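Bildergalerie: Der Gastraum im Haus Canent

Kommentare (2) · Geteilt: 29

Im Januar hat die Prurkeo Raumausstattung den Besprechungs- und Speiseraum im Haus Canent neu eingerichtet. Die Galerie zeigt Eindrücke von Tisch, Bestuhlung und Tischgerät. Der Raum steht Mitgliedern und Gästen auf Anmeldung zur Verfügung.

Eine glänzende Oberfläche, bernsteinfarben bis rotbraun, mit vielen kleinen Lichtpunkten.

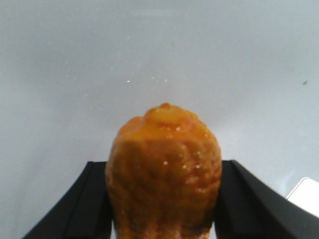

Aus Sulterham erreichte die Redaktion dazu die Anmerkung, weiße Hochglanztische seien für Speisen zwar vorteilhaft, verlangten jedoch nach jeder Nutzung eine gründliche Pflege; man möge den Gästen weiche Tücher bereitlegen. Der Hinweis wurde in die Raumordnung übernommen.

Bestuhlung und Tisch

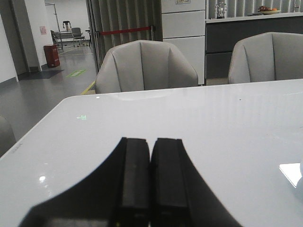 Die Auswahl der Möbel erfolgte in Abstimmung mit der Firma Lakatos. Vorgabe war ein Raum, der sich für Besprechungen wie für kleinere Essen eignet. Die hellgrauen Polstersessel mit gerundeter Rückenlehne und senkrechten Steppnähten nehmen den Ton der Tischplatte auf. Für die Ausstattung standen 2000 Euro zur Verfügung, davon entfielen rund 400 auf Lieferung und Aufbau.

Tischgerät

Matte Teller in Pastelltönen ergänzen die glänzende Platte. Der orangefarbene Maiskolben auf hellblauem Grund setzt einen kräftigen Akzent. 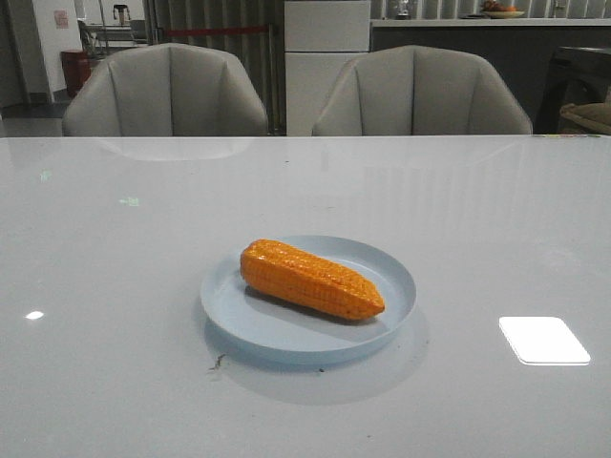 Nutzung und Anmeldung

Anmeldungen nimmt die Hausverwaltung bis Freitag der Vorwoche entgegen. Die Kaution beträgt 200 Euro.

Gefällt mir (29) · Teilen · Drucken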